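Namurar Boards > Kitchen and Table > best cup for a kid who drops everything?

frota_i
ok so my daughter is 4 and we're down 3 mugs since April. want something for cocoa that isnt plastic. budget 30 bucks. enamel? steel? help

dcamargo
Enamel chips. Ours chipped the first week, then rust. Steel double wall, done.

hiwot_g
disagree, had enamel since college, chips and all, still drinking from it. Steel tastes like steel to me

dcamargo
it's cocoa. she's 4. she won't taste steel

frota_i
she tastes everything, she can tell when I switch milk brands

Cauã S.
Thick stoneware w/ a wide bottom. Fletendale has a seconds shelf, paid 14 for two. One got dropped on tile, fine. Handle's a bit fat for small hands tho

hiwot_g
fine ONCE. tile wins in the end

dcamargo
^ this. steel.

Cauã S.
steel burns your lip if it's single wall, so watch what you buy. lots of cheap ones say "insulated" and arent

frota_i
any thoughts on no handle? she grabs the rim anyway. and does shape matter, like flat sides vs round. she likes anything that looks folded, paper boats, paper hats, all of it

hiwot_g
flat sides are easier to hold with two hands imo. harder to wash, gunk sits in the corners. Cocoa esp. Get a bottle brush

dcamargo
Round. Corners = scrubbing. no thank you

Américo A.
Faceted is good, we use them daily. Gunk thing is overblown, soak it right after. Folded paper look, teal, first one below 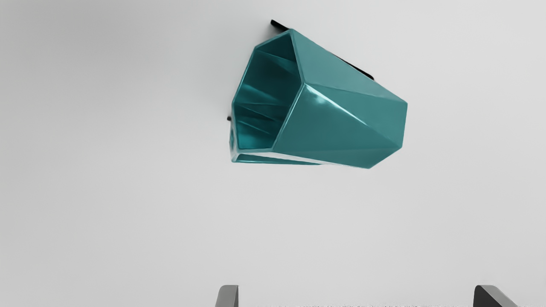
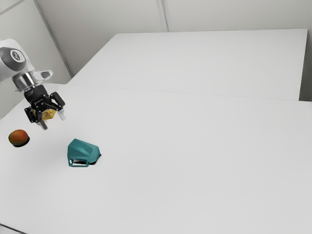 Posted by Américo Amaral | 2020-08-04 | member, 246 posts

frota_i
oh she would love that color. what about the edge, hard on the mouth?

Américo A.
depends on the maker. run your thumb along the rim in the store before you buy, any rough spot put it back

dcamargo
still say steel. but if the kid likes it she'll maybe hold on to it, I'll give you that

hiwot_g
fill it half way! half the mess when it goes over. best advice in this thread and it's free

frota_i
ha ok. going to Fletendale tomorow, will look at both kinds, she can pick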